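Speaker notes — "Steam for One: buns in small kitchens"
Mallari Community Food Day, 17 September 2022
Slot: 22 minutes including questions. There will be one question and it will be about the microwave.

OPENING

Wait for the chairs to stop scraping. Thank the people who came on purpose, and the people who thought this was the bread talk. Bread is next door. Let them go without comment.

Ask who owns a steamer. Ask who has used it since April. Pause while the hands go down.

My position, so it's out of the way early: the steamed bun is the most forgiving thing you can serve to guests, provided you leave it alone. Most people can't. I have lifted a lid to check on buns that needed no checking, and got a faceful of steam for my concern.

THE KIT

Keep this short. Last time I did ten minutes on baskets and a man in the second row ate his lunch.

Pot, basket, lid, plate. An electric pot frees up a ring on the hob and sits wherever there's a socket. My own is a Rindow, bought second-hand with somebody's rice still in it. The Gokance people have a stall by the door and will tell you that you need a bigger one. You may. I have never cooked for a regiment.

Baskets: bamboo is handsome and soaks up drips. Steel washes up in a moment and drips back on your dinner. Choose your annoyance.

SPACING (slides here, leave them up)

Buns swell. People know this and still pack them in like commuters. Leave a gap all round each one, and another gap at the wall of the basket, where they like to weld themselves on.

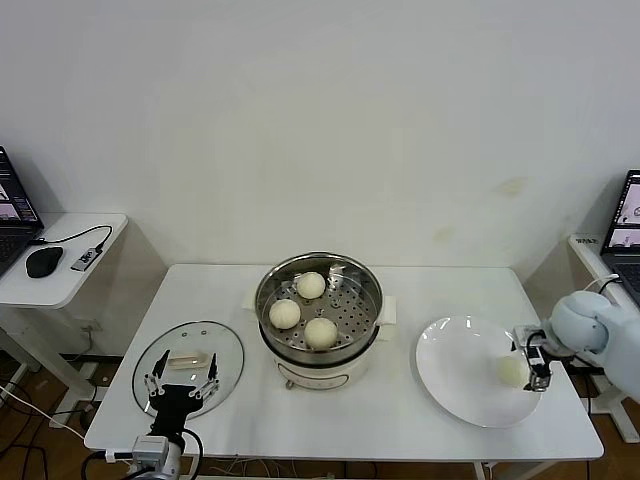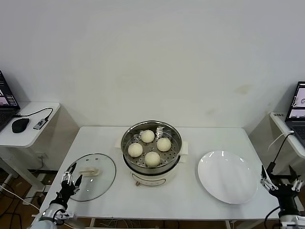 Steamer in the middle, lid to the left, plate to the right.

Lay things out before you start, in the order you'll want them. Lid one side, plate the other, so that you never cross a hot pot with a full hand. It sounds fussy. It is fussy. I took it up after putting a hot lid down on a library book, and the library was very decent about it, up to a point.

If you're left-handed, swap the lot over. If you share a kitchen with someone of the opposite persuasion, you have my sympathy and I've no advice.

LIFTING OUT

Switch off first. Wait 2 minutes with the lid on. Then tilt the lid away from you, so the water runs off the far side and misses the buns. A bun that's been dripped on looks like a golf ball someone has lost in a pond.

Fingers or tongs? Tongs leave dents. Fingers leave you hopping. I use tongs, gently, and turn the dent to face the wall.

One bun at a time. (Do the voice here if they're laughing. Skip it if they're not.)

Space them on the plate as well. They stick to each other when warm, and pulling them apart takes the skin off.

NUMBERS, IF ASKED

The recipe on the handout takes 200 ml of warm milk. Yes, oat milk works. No, I haven't tried it with coconut water, and I'd rather you didn't tell me.

Handout is on the table in room 531, under the Chávez Bakery flyers, where it will be hard to find.

CLOSE

Microwave question: damp kitchen paper, short bursts, low expectations.

Collect the clicker. It belongs to the bread people.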